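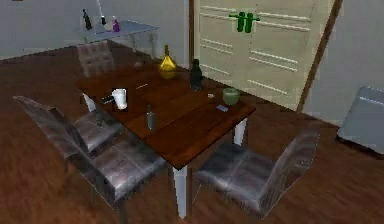 Umix Household Arm System - Planning and Purchasing Information

Product group: Mobile arms for domestic and residential settings
Supplier: Trismont, Skunamley
Page last revised: September 13, 2018

Overview

The Umix is a mobile arm on a wheeled base, intended for light handling work in furnished rooms. It is supplied to housing providers, training establishments and research departments which need to move small household objects between tables, shelves and storage. The standard configuration includes the base, the arm, one two-fingered gripper, a charging dock and a single-seat licence for the Umix Room Planner.

The Room Planner may also be bought separately. Many purchasers begin with the licence alone, build a model of the rooms they have in mind, and place an order for hardware in the following financial year. Trismont supports this approach and will credit the cost of the licence against a later order for a complete system, subject to the conditions given under Ordering.

What is supplied

Base unit with drive wheels, battery and emergency stop
Arm with mounting column
Two-fingered gripper, Quan pattern, with one set of spare finger pads
Charging dock and mains lead
Operator's tablet and wall bracket
Room Planner licence, single seat
Printed installation guide and maintenance record book

The base unit weighs 33 kg without the arm. Purchasers who intend to move the system between floors should confirm that a lift is available, or allow for two trained members of staff and the carrying frame, which is listed under Accessories.

Choosing between the licence and the full system

The licence on its own is suitable where the purchaser has not yet settled which rooms will be used, or where the furniture is likely to change before delivery. A room is entered into the Planner with its walls, doors and main furniture, and loose objects are then added from the library. The gripper can be placed anywhere in the model, so that reach to the far side of a table can be tried before a mounting height is chosen.

The full system is suitable where the rooms are settled and a member of staff has been named as operator. Trismont does not recommend ordering the full system for a room that has never been modelled. Returns made on the ground that the arm cannot reach a working surface are not covered by the warranty.

An intermediate arrangement, under which the arm and column are hired without the base, is available to existing licence holders. It requires a fixed position beside the working surface and is seldom economical for periods longer than one term. Charges are given on request.

Preparing a room model

A useful model contains the things that will really be in the room. Purchasers sometimes submit a bare table in a bare room, and the results are of little value for planning. Dining tables should be modelled with their chairs in place, at the angles in which people tend to leave them. High-backed chairs in particular reduce the directions from which the arm can approach, and a chair pushed well under the table occupies floor space that the base would otherwise use.

Objects on the table should vary in height and in thickness. Bottles, mugs and bowls test the opening of the gripper. Flat objects, such as cards and pens, test how closely the finger pads can come down to the surface, and these account for most of the questions received by the Trismont support desk. Where a household uses clear or pale glassware, this should be included, and the lighting in the model should be set to match the room at the time of day when the system will be used.

Polished surfaces deserve separate attention. A glossy table top or floor returns reflections to the base sensors and to the camera on the column. The Planner allows the finish of each surface to be set individually. Leaving every surface at the matt setting will give a more favourable result than the purchaser can expect on site.

Side tables and shelves which will not be served by the arm should be included all the same. They affect turning room, and tall items standing on them may be struck by the elbow of the arm when it is withdrawn.
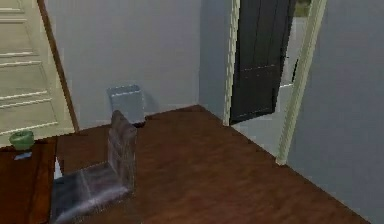
Door openings and floor changes are the most frequent cause of additional cost after an order has been placed. The base requires a clear opening of at least 715 mm, measured with the door in the position in which it will normally stand. A door left partly open, as the dark one is in this dining room model, must be measured from its nearest edge to the opposite post and not from post to post. The change from brown planks to the light grey floor at the threshold should likewise be entered as two separate surfaces, with any difference in height recorded, even where the two appear level. Small items that stand on the floor matter as well. The wastebasket against the back wall sits directly behind a chair when viewed from across the room, and a base sensor at the same position would have a similarly restricted view of it. Purchasers should decide at the planning stage whether such items are to have a fixed place, and should enter them in the model accordingly.

Thresholds with a raised strip can be crossed by the standard wheels if the edge is bevelled. Square-edged strips require the large wheel set. Loose rugs should be removed or fixed down along every edge. Long-pile carpet is not supported.

Budgeting

The Room Planner licence is priced at £2,229 for each seat, excluding VAT. The price includes the object library, remote help with the first room model and software updates for the licence period. It does not include travel, and site measurement by Trismont staff is quoted separately according to distance from Skunamley.

Prices for the full system depend on column height, wheel set and gripper, and are given by written quotation. When preparing an outline budget, purchasers are advised to enter the following under separate headings, as they frequently fall to different cost centres:

Hardware, including dock and tablet
Carriage and unpacking
Alterations to doors, thresholds and sockets
Operator training
Replacement finger pads and other consumables
Annual inspection
Insurance, where the existing policy does not extend to powered equipment
Furniture moves or storage during installation

Alterations to the building are the heading most often left out. A new socket for the charging dock is a modest item, but it may need the consent of a landlord and can hold up an installation for longer than the delivery of the equipment itself. Rehanging a door to open the other way is usually cheaper than widening the frame and should be considered first.

Staff time should also be allowed for. The operator will need to be released from other duties for training, and a deputy should be trained at the same sitting where possible. Trismont makes no extra charge for a deputy who attends with the operator.

Gripper options

The Quan two-fingered gripper is fitted as standard and is adequate for most tableware. Three patterns of finger pad are offered:

Standard pad - for mugs, bottles, boxes and general use
Soft pad - for thin-walled glass and glazed ware; wears more quickly
Narrow pad - for pens, cutlery and cards

Pads are changed by hand with the arm in its parked position. No tools are needed. A narrow pad should not be used for full bottles, and the tablet will ask the operator to confirm the pad fitted before each session.

Wide bowls may be held by the rim with the standard pad, provided that the rim is sound and the bowl is empty. Bowls containing liquid should not be lifted with any pad in the present range.

Accessories

Large wheel set
Carrying frame for base unit
Extended mounting column
Dust cover
Additional charging dock
Floor marking kit for fixed items

Ordering

Orders for licences are accepted by purchase order or on account. Orders for full systems must be accompanied by a saved room model for each room in which the system will work, together with the signed door and threshold record. The record form is supplied with the licence and may be completed by any competent member of the purchaser's staff.

The cost of one licence will be credited against a full system ordered within the licence period. The credit applies once for each site and cannot be exchanged for accessories or training.

Standard warranty on the base and arm is 2 years from the date of installation. Finger pads, wheels and batteries are excluded. Extended cover may be added at the time of order but not afterwards.

Systems required for use from the start of the calendar year should be ordered by the end of October. Later orders will be scheduled in the sequence in which complete paperwork is received. Requests for quotations should be sent to the Trismont equipment desk at Skunamley, stating the number of rooms, the floor on which each is situated and the width of the narrowest door on the route.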